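Search tips, recipes, tools... Go

We use cookies to remember your settings. OK / Manage

Kitchen arm kits: tips before you pay for one

2019-11-16

Been trying the Vokum planner plus the Velteo kitchen pack for a few weeks. Planner is software, you lay out your kitchen on screen and run the arm in it before any hardware gets bolted down. Pack is 68 dollars on top. Notes below, quick ones, got a sink to fix.

Measure first. Walls, counter height, stools, the lot. I typed the counter in 20 inches too low and the arm kept stopping short. My own falt.

Use the ready-made rooms while you learn. Brick, plank floor, blue cabinets, fridge already in. Try low pickups early — they show up reach problems fastest.
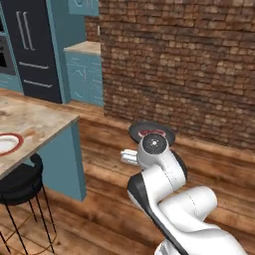 Gripper down near the floor, dark plate just behind it.

Dishes: start with one plate. Get that right, then add the rest. Rimmed plates, come in from the side. Save the layout under a new name every time, the undo button is not great.

Slow the wrist down. Default speed is fine for empty moves, too quick for anything with a rim or a handle. I run it at half.

Pans are the hard bit. Long handle, weight all at one end. Line the arm up with the handle and check the elbow isn't going to clip the counter corner on the way. Put food in the pan too, a steak or whatever, an empty pan teaches you less then you'd think.
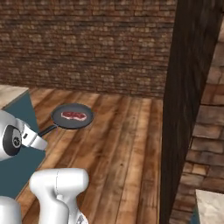

Do I need to own the arm to use the planner?
No, it runs by itself on a normal computer. You only need the arm when you want to send it a saved routine.

Object library has more than 141 items. Plenty of plates and pans, hardly any lids. Penry sells an add-on with lids and jars, haven't tried it.

Price for the full thing, arm and all, was 3776 when I asked. Too much for me right now. Mekum does a rental by the month, ask if delivery is in it — mine wasn't.

Worth it? Planner and pack, sure, if you're seriously thinking of an arm. Otherwise wait, new version is due in December and the lid problem is supposed to be on the list.

Get kitchen tips by email. Enter your address. Sign up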